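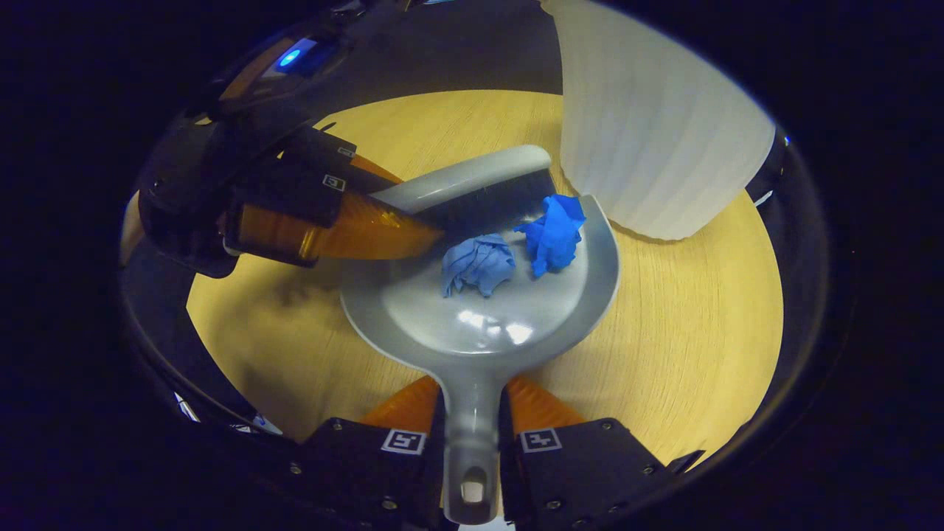

Small Tasks, Shared Work: A Conversation on Automation at Gandale

March 1, 2019

14 shares | 3 comments

When the Gandale office services department began its automation program last July, the first subject was table clearing. Mogens Bach, who heads the department, considers the choice a sound one.

"Our staff clear 96 tables after the midday service," he said. "Most of that is paper and crumbs. It is simple work, but it falls in the same hour as the deliveries, and people were being pulled in two directions."

Under the program, employees demonstrate each task with hand-held grippers, and the recordings are used to train a two-armed system supplied by Zenetti. Eight members of the department have taken part. Demonstrations are made during paid hours, and the department set a target of 900 for the first stage.

Þórarinn Þorgeirsson has cleaned at Gandale for many years and now spends two mornings a week recording. He described the brush and dustpan as harder to teach than he had expected.

"You hold the pan still and you bring the brush to it. I never thought about which hand was doing what," he said. "With the grippers I had to slow down. A piece of paper rolls off the lip if you come at it from too high."

Asked whether he was training his own replacement, Mr. Þorgeirsson paused. "I asked that at the first meeting. I was told no positions would be cut before the review. I would like to see what the review says."

Mr. Bach confirmed that the undertaking is in writing and that hours released from table clearing will go to the delivery area. He declined to speak about the period after the review.

Comments (3)

juhl_reader: Will the people who record be paid at a higher grade? The article does not say.

Isora: We had a similar program. The meetings mattered more than the machine.

K.: Good to hear from the staff for once.

This site uses cookies. Accept | Settings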